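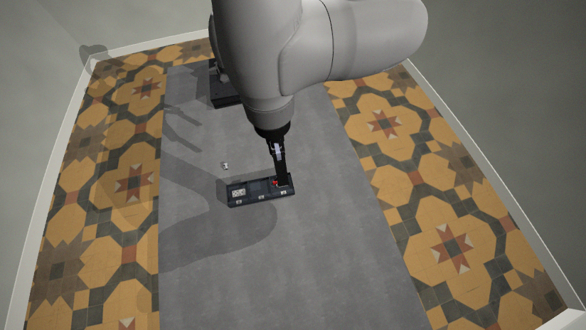 A white robot arm with its black gripper lowered toward a tray on the floor. Computer rendering.

The Lowther Program is a course of rehabilitation for adults who have stayed a long time in an intensive care unit. It was first used at the hospital in Dinamham and later taken over by the clinic in Stollov. The program is meant for people who had a severe infection, lung failure or major surgery, and who have lost much of their strength while lying in bed.

Background

Muscle loss starts early in a critical illness. Many patients leave intensive care without being able to stand up alone, and some also have trouble with swallowing, sleep and memory. Before the program, patients in Dinamham were usually sent home with a sheet of exercises and an appointment with their family doctor.

Content

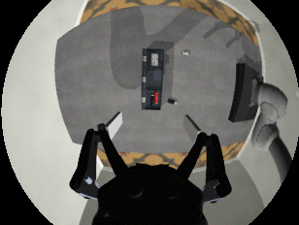

The full course lasts 16 weeks and begins while the patient is still in the hospital. The first part is breathing exercises, sitting on the edge of the bed and standing with help. Before discharge, a therapist visits the home and looks at stairs, the bathroom and the floors. Loose rugs are taken up, and patients with poor balance are also warned about strong designs underfoot, for example an orange and brown lattice like the one next to the gray tabletop, which can make it harder to judge where to put the foot. After this the patient trains in a group 3 times a week.

Walking distance is measured at the start and at the end. To pass from the second part to the third, the patient must walk 280 meters on a flat corridor with rests allowed. The third part includes climbing stairs, carrying bags and, for those with physical jobs, tasks that are similar to their work.

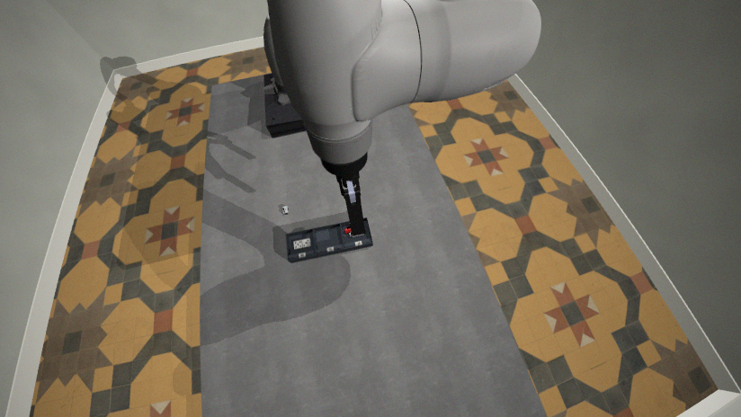
Gripper over the right end of the tray, with a small red item. Computer rendering.

Reception

By February, more than 3000 patients had entered the program. Families have generally spoken well of the home visit. The main criticism concerns travel, as people from Enard have to go to Stollov for every group session, and those who live farthest away are also those who stop most often.

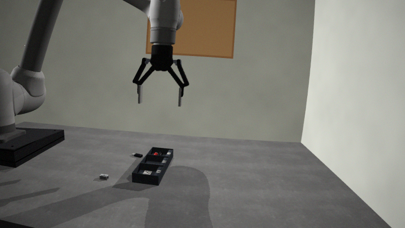 According to Sekar Siregar, the walking test decides too much. Siregar wrote that a patient may cover the distance and still be too tired afterward to cook a meal, and asked for "a question about the evening, and not only about the corridor." The clinic added a daily fatigue diary to the second part, but the distance was left as it was.

See also

Critical illness recovery
Breathing exercises
Return to work after illness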